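Willier Desk Set

README

Willier is a collection of episodes about one desk, one basket and some fruit. The task is putting fruit in the basket or taking it out again, and it remains the most argued-over chore we have written up.

What's in it

1,224 episodes in the train folder and 200 in the held-out folder. Each has a short text label written by a person who was, in most cases, hungry. Labels say what is to be moved and where, as in "apple to basket." Early labels said "put it away," until Erzsébet Kocsis asked where an apple's away is, and we had no answer.

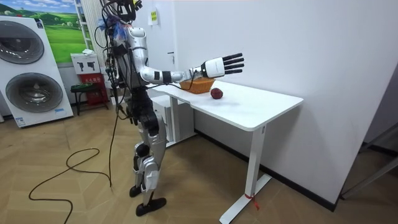

Desk setup with the woven basket and one red apple.

The desk is white and so is the wall behind it, so pale fruit has a hard time of it. Red apples show up nicely and are overrepresented as a result. If your work depends on cauliflower, look elsewhere.

Labeling rules

"In" means the fruit is resting inside the basket. Balanced on the rim is "on." Bautista Retamal holds that rim cases deserve their own label, and his four-page note on the matter is in docs/rim.txt for anyone with an evening free.

Known problems

Episode 935 is labeled "pear" and is an apple. We have fixed this twice. The basket is shallow, and round things leave it when they feel like it; those episodes carry the tag "escaped."

Changes

September: merged the Shehu labels, dropped duplicates, renamed "fruits" to "fruit" everywhere except the one script that needs it to be "fruits."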